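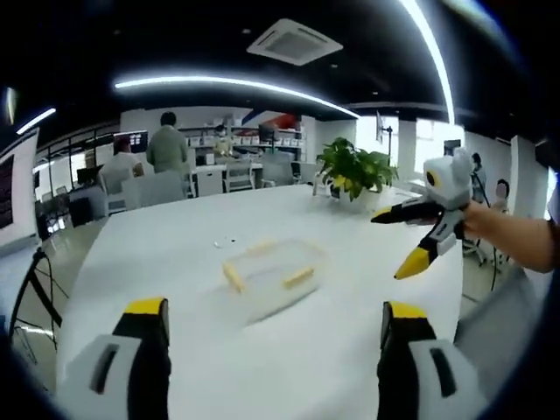

Houseplant in an office far from the windows
Houseplants and Indoor Growing > Problems and Diagnosis

tansyroot
I have a peace lily in a 5 inch pot at work. The plant is far from the windows, mostly ceiling panels that are on from 7 in the morning until the last person leaves. I got it in the spring and it was fine all summer. Since the start of November the lower leaves have been going yellow and the whole plant flops over by lunch. I water it every Monday-type schedule, once a week, one coffee mug. Tap water. No fertilizer so far. Is it the light or the water?

mudlark_ohio
Water. Once a week by the calendar is how most office plants go. The heat came on in your building and the air changed, so the schedule that worked in July doesn't work now. Stick your finger in the soil to the second knuckle. If it's dry there, water it until it runs out the bottom, then dump the saucer.

Grondunton
Could just as easily be too much water. Yellow lower leaves plus drooping is the same picture for root rot. Does the soil smell? Is there a drain hole?

tansyroot
There's a hole. It sits inside a second pot that has no hole. I checked at lunch and there was water standing in the bottom of the outer one. I couldn't say how long it had been there.

Grondunton
Then that's your answer. Take it out of the outer pot, let it drain in the sink, and don't water again until the top inch is dry. If it still flops while the soil is wet, slide it out and look at the roots. White or tan and firm is fine. Brown and mushy gets cut off.

Elvia Medrano
I took care of the plants on three floors at my last job and I would look at the light before anything else. Ceiling panels look bright to us because our eyes adjust. Borrow a light meter or use a phone app and hold it at leaf height. Peace lilies hang on at 500 lux but they don't do much. At 700 mine put out new leaves. Under a dim panel the plant uses very little water, so a mug a week ends up sitting in the pot. The wet roots come from the low light.

mudlark_ohio
I don't agree with the lux numbers. Phone apps are off by a lot and they read differently depending on which way you tilt the thing. I've had one in a hallway for years that would barely register, and it's fine. It doesn't bloom. It's green.

Elvia Medrano
I didn't say it would die. I said it would use less water. Your hallway plant probably gets watered about as often as it needs because you check it.

mudlark_ohio
Sure, I'll give you that. My point is she can fix the watering today for free and the light costs money.

quezada_greens
Get a clip-on lamp. I have a Codel on my desk, white light, with a timer. Ten hours a day, a foot above the leaves. My manager asked about it once and that was it.

tansyroot
Update. I used an app and got 500 at the leaves in the middle of the day with the door open. Roots are mostly pale with a few brown ones on one side. I trimmed those with scissors. Should I repot into something bigger?

Grondunton
No. Same size pot or one smaller. Bigger pot means more wet soil and fewer roots to drink it. Use fresh mix and put a handful of perlite or bark in it.

ferncellar
Going to disagree on repotting at all. It's November. The plant just lost roots and it's in low light. I would put it back in the same soil, let it dry out some, and repot in March.

Grondunton
The same soil is the soil that rotted the roots. I wouldn't wait.

ferncellar
A few brown roots on one side isn't rot, it's an old nursery plant. If it smelled sour I'd agree with you.

tansyroot
It didn't smell like anything. I'm going to leave it in the old soil for now and skip the outer pot. There's a saucer in the break room I can use. What about fertilizer? We have a bottle of Rarkia in the supply closet.

Elvia Medrano
Not until it's growing again. Then half of what the label says, once a month.

mudlark_ohio
Cut the yellow leaves off at the base too. They won't turn green again.

tansyroot
Cut three off. It's standing up better this afternoon but the soil is still damp so I haven't watered. Looking at lamps. Does the Codel one come with the clip or is that separate?

quezada_greens
Clip was in the box. The timer is on the cord.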